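Re: [장바구니 모임] 비닐에 담긴 채소, 어떻게 정리하세요?

Johanna Rüegg 님이 쓰신 글:

> 장 보고 오면 비닐째로 쌓아두게 돼요. 바구니를 하나 사면 나을까요? 뚜껑 있는 걸로 해야 할지, 구멍 뚫린 걸로 해야 할지도 모르겠어요.

요한나 님, 저는 무조건 구멍 뚫린 쪽이요! 작년까지 뚜껑 있는 Pumell 통을 썼는데 (5리터짜리였나 그래요) 안이 안 보이니까 뭘 넣어놨는지 자꾸 까먹더라고요. 지금은 분홍색 플라스틱 바구니로 바꿨고, 비닐봉지도 되도록 투명한 걸로만 써요.
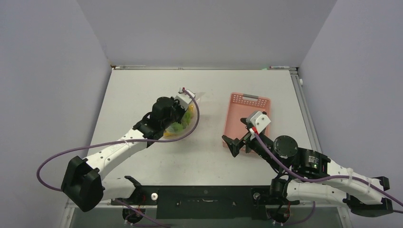
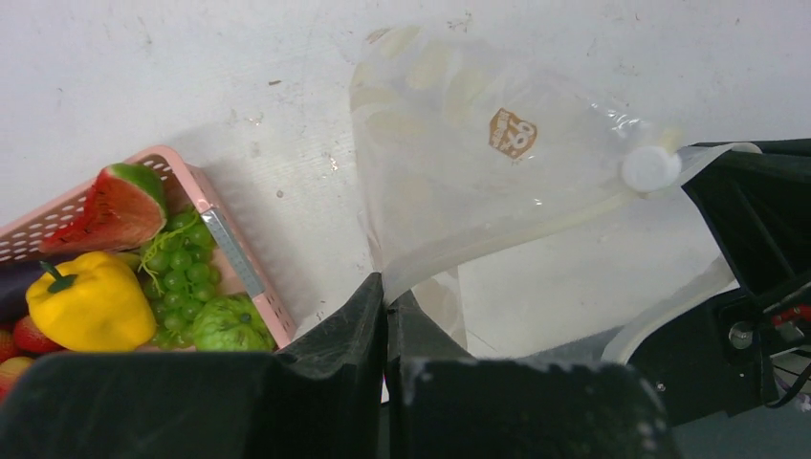 *글: Gautam 게시판지기, 2024-10-05*

투명한 봉지가 좋은 건 초록 잎채소가 들었는지 아닌지 열어보지 않아도 대충 보인다는 거예요. 바구니는 네모난 게 편해요. 둥근 건 선반에 넣으면 옆자리가 애매하게 남아서 결국 저는 동생 줬어요 ㅎㅎ 사진 속 바구니에 든 수박 조각은 장난감이니까 잘라 드시면 안 됩니다!

크기는 선반부터 재보고 고르세요. 우리 집은 안쪽 깊이가 82cm라 넉넉할 줄 알았는데 문 경첩 때문에 한 번 반품했거든요. Lalbridge 시장 13번 가게에 비슷한 바구니가 있었는데 아직 파는지는 모르겠네요. Skulura 쪽에 가시는 분 계시면 가격 좀 봐주세요.

아, 그리고 봉지 묶을 때 너무 꽉 묶지 마세요. 저는 늘 가위를 찾으러 다닙니다. 사고 나면 어떤 걸로 했는지 꼭 알려주세요~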